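Capítulo 7 – Quando o robô não larga a cesta

Antes de mais nada, respire fundo: o erro 168 assusta na primeira vez, mas quase sempre se resolve sem chamar a assistência da Mansilla. Ele aparece quando a garra direita do Arna recebe a ordem de abrir e continua fechada na alça.

1. Aperte o botão de pausa e espere os dois braços pararem por completo, mesmo que o expositor de legumes ainda esteja ao alcance da garra.

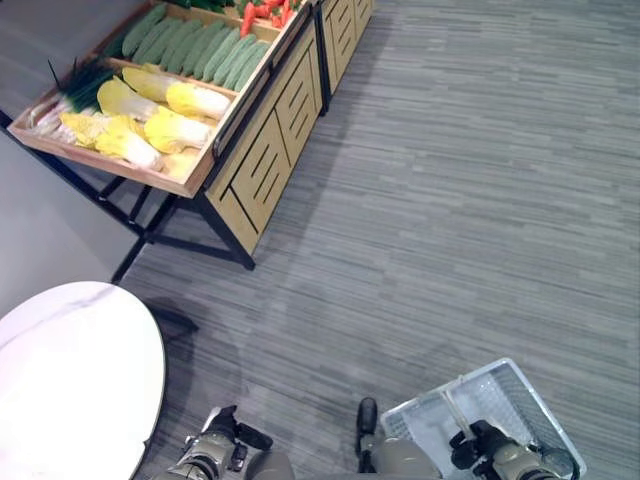
2. Veja se há espaço livre no chão, em volta dos pés do robô. Afaste com calma qualquer coisa em que ele possa esbarrar.

CUIDADO: não ponha os dedos entre as peças da garra, nem com o robô em pausa.

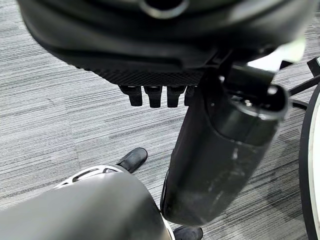
Fig. 7.2 – Pés do robô no carpete, vistos da câmera do punho

3. Segure a cesta por baixo, com as duas mãos, e peça a um colega que escolha "Abertura lenta" no painel, com a força em 50.

4. Se a garra não ceder, desligue o robô e anote o código 3249 no registro de falhas.

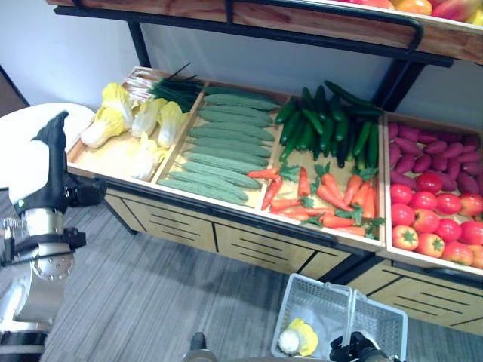 Andri Haslinger lembra que, em fevereiro, o erro voltava sempre que alguém pulava a pausa, e pede que ninguém puxe a alça à força – o dedo da garra pode sair do alinhamento.

Seções relacionadas
Calibrar a garra Dreltau
Parada de emergência
Registro de falhas Plarkow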